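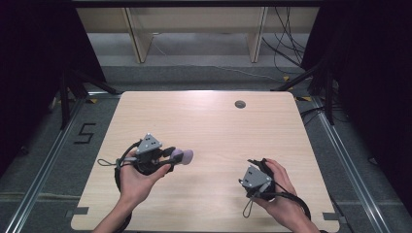

4. Fitting the under-desk power unit

The Ustau power unit mounts to the underside of any desktop in the Sterkesska range and supplies three outlets and one charging module. Read this section through before drilling. The supply cable leaves the unit at the rear and must reach a wall outlet without crossing a walkway. On tops with a round cable port near one corner, like the light wooden one shown, route device cables down through the port and mount the unit on that side of the desk. On tops without a port, use the rear edge clip (part 1204).

CAUTION: Disconnect the unit from the wall outlet before starting. Do not connect it again until step 8.

1. Clear the desktop and turn the desk onto its front edge on a blanket or carpet. This takes two people.

2. Hold the mounting plate against the underside, at least 60 mm from the rear edge. Keep it clear of the crossbar.

3. Mark the four screw holes with a pencil. Drill pilot holes no deeper than the tape mark on the bit supplied.

4. Fasten the plate with the short screws. The long screws in the same bag are for the Lustuneck frame and will come through the top.

5. Slide the unit onto the plate until the latch clicks. Pull down on it firmly. If it moves, remove it and check that all four screw heads sit flush.

6. Fix the supply cable along the crossbar with the ties supplied, spaced no more than 300 mm apart. Leave a loop of slack at the rear leg - more on height-adjustable frames, where the cable must reach at full height.

7. Return the desk to its feet and feed the device cables through. Plugs wider than the opening have to be passed up from the rear edge instead.

8. Connect the unit to the wall outlet and press the reset switch for 5 seconds. The indicator turns green.

Note: If the indicator stays amber, the charging module is not seated. Disconnect the supply, remove the module, and refit it with the arrow toward the latch.

Note: Cairns frames need the adapter plate, sold separately. See section 7.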